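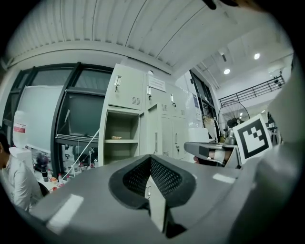 Grey is the colour most of us spend the day with and the one we are least likely to name. Ask people what colour their office is and they will often say white, or mention the blue chairs. The walls, the desk legs, the window frames, the printer and the carpet tiles may all be some kind of grey. It suits makers of equipment very well. A grey casing takes the light without much fuss, and a curved one still picks up a couple of clean white patches where a lamp or window is reflected, while a black mesh pad set into it gives the eye an edge to rest on. Grey and black together have been the standard dress of tools, cameras, hi-fi and kitchen machines for long enough that a red one now looks like a toy.

It was not always the safe choice. For a good part of the last century, office machines and shop fittings came in green, cream, brown or a dull bronze. Cream yellowed, and the green went out of fashion along with the lino it matched. By the time computers arrived on ordinary desks they were beige, a colour chosen to offend no one, and within a few years it was being mocked for exactly that. Grey took over slowly and has so far kept its place.

Wisix, a paint maker that supplies factories, schools and leisure centres, keeps a card of 647 colours. The greys fill the last pages. Most of the others on the card sell in small amounts, to people who have a particular front door or a particular boat in mind. The greys go out in drums. The best seller is number 2347, a light grey with a little yellow in it, and it has been on the card longer than most of the staff have worked there. It has no name. The firm tried giving it one for the home market, and the trade customers carried on ordering by the number.

What makes a good grey is a harder question than it sounds. The simplest kind is black mixed into white, and painters tend to dislike it. On a large wall it can look blue in the morning and slightly purple by tea time, depending on what is outside the window. Grass throws green on to it. A brick wall across the road warms it up. So most of the greys sold as neutral have something added to steady them, usually a yellow or a red-brown earth colour, in amounts too small to notice on the tin lid.

This is why a grey that looked right in the shop can look wrong at home. Shop lighting is strong and comes from above. A north-facing bedroom gets a cooler light for most of the day and will pull the blue out of any grey that has blue in it. The usual advice is to paint a large piece of card and move it about the room for a few days, and it is good advice that very few people follow. They buy the tin on Saturday and have it on the wall by Sunday night.

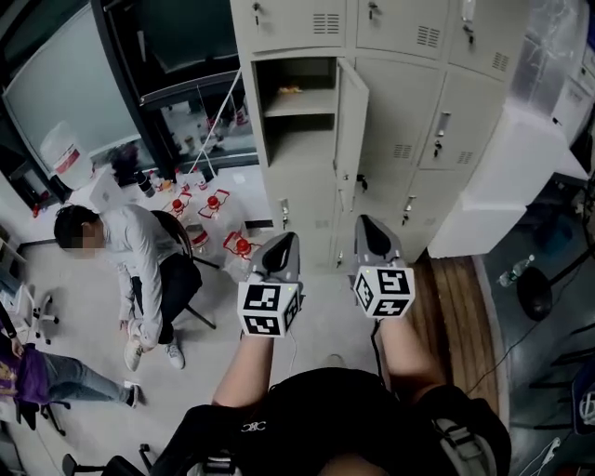

Metal is a different matter again. Nearly all the grey steel in public buildings is powder coated. The colour arrives as a dry dust, is held on the steel by an electric charge, and is then baked until it melts into a skin. The skin is tough and even, and it can be made dead flat, glossy, or slightly pebbled like orange peel. The pebbled sort is popular for anything that will be kicked. It breaks up reflections, and small scratches get lost in it.

At the swimming baths in Pradero, where the changing rooms were refitted in October, the choice of finish took longer than the choice of colour. The old cubicles had been orange, a relic of a time when leisure centres were meant to look cheerful. Regular swimmers were asked whether they wanted the orange back. Most said they did not mind. A small number minded a great deal, some one way and some the other. In the end the new doors were done in a pale grey with a fine texture, and the orange was kept for the benches.

There was grumbling, as there always is. One complaint was that the room now felt colder, although the heating had not been touched. That is a common reaction and there is some sense in it. We read warm colours as warmth, and people sitting in a blue-grey room will often reach for a cardigan sooner than they would in a yellow one. The lamps over the cubicles were later changed for a warmer type, and the grumbling moved on to the price of parking.

Cleaners have their own views on grey, and designers would do well to ask for them. A dark grey floor is sold as practical, but it shows every trace of dust, talc and dried soap. A white floor shows hair and mud. The most forgiving is a middle grey with flecks in it, close to the colour of what gets walked in from the street. The same goes for worktops. Very dark, very smooth ones look wonderful in a brochure and have to be wiped every time somebody makes toast.

Cars tell much the same story. Grey ones sit in the car park in long rows, and owners say they chose the colour for being smart, or easy to sell on, or simply for being what the dealer had. A light metallic grey is good at hiding road dirt. It is less good in fog, where it can vanish against the road and the sky, and drivers of grey cars are wise to put their lights on early.

Furniture makers have begun to wonder how much longer it can last. Tjoa, which makes sofas and armchairs, offered 13 greys in its cloth range when the fashion was at its height. It now offers 4. The gap has been filled with rust, olive and a soft brown that would have been hard to give away ten years ago. Customers still ask for grey when they first come in, the firm says, and then sit down on the brown one.

Haso, a smaller company that makes desk lamps and clocks, has gone the other way and dropped every colour except grey. Its reasoning is practical. One colour means one batch of plastic and one set of spare parts, and a lamp bought this year will match one bought in five years' time. The shade was matched to a beach pebble that sits on a shelf in the workshop. New batches are checked against it by the window, and only in daylight.

The pebble has a problem of its own, as anyone who has carried one home in a pocket will know. Wet, it is nearly black. Dry, it is pale and chalky - and a thumb will leave a darker mark on it for a minute or two. The workshop settled on dry.

For those who are stuck with more grey than they would like, in a rented flat for example, or a kitchen that cannot be replaced yet, the cure is usually cheap. Wood does a lot of good next to grey. So do plants, and lamps with a warm bulb placed low down. Pure white tends to make matters worse by showing up whatever tint is hiding in the grey, and a cream or an oatmeal is kinder. Strong colours work well in small amounts. A yellow cushion or a red kettle will look brighter against grey than it would against anything else, and painters have been making use of that for centuries, laying in a dull background so that a sleeve or a lemon would stand out from it.

Old paint tins are worth keeping for the number on the lid. Write the room and the year on the side as well, in something that won't wash off.

Filed under: Homes & Design, Colour

Print this article | E-mail to a friend

Shares: 647 | Comments: 4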